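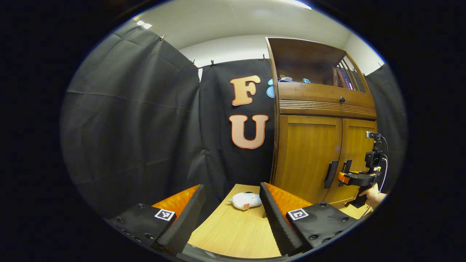 Wiegand

Up at 6 and couldn't get back to sleep. The heat came on in the night for the first time since spring and the pipes knocked for an hour. Made coffee and sat with the seed catalog until it got light.

Drove out to Hekmont for the quinces. The farm stand had them in a crate at the back, smaller than last year and with more fuzz on them. Bought a full bag and paid in cash. The road past the reservoir is down to one lane again, so it took 60 minutes to get home, and I missed the call from the dentist. Will try them after lunch tomorrow.

Spent the afternoon on the quinces. I always forget how hard they are to cut. My good knife slid off the first one and I switched to the old cleaver — slower, but it doesn't wander. Cored them, saved the cores and peels in a square of cheesecloth, and put the lot on low with water and half a lemon. The recipe says two hours. Mine took closer to three before they turned pink, and even then it was more of an orange. The Casonano cookbook says to add the sugar at the end. My mother added it at the start. I did it her way.

Filled six jars and had a little left over, which I ate on toast standing up. All the lids popped except one, so that jar is in the fridge and will have to be used first. The stove is a mess. I scrubbed the worst of it and left the rest to soak.

The electric bill came, $291, and I don't understand it. We were away for most of August. I read the meter myself and wrote the number on the back of the envelope so I have something to compare next month.

Wrote two letters I have owed since summer, one of them short. No stamps in the drawer. Add stamps to the list, also lamp oil and a new washer for the kitchen tap, which drips again.

Rain after supper. Brought the geraniums in and put them along the back hall, where they get a bit of morning sun. Read one chapter and my eyes were tired. Bed by ten.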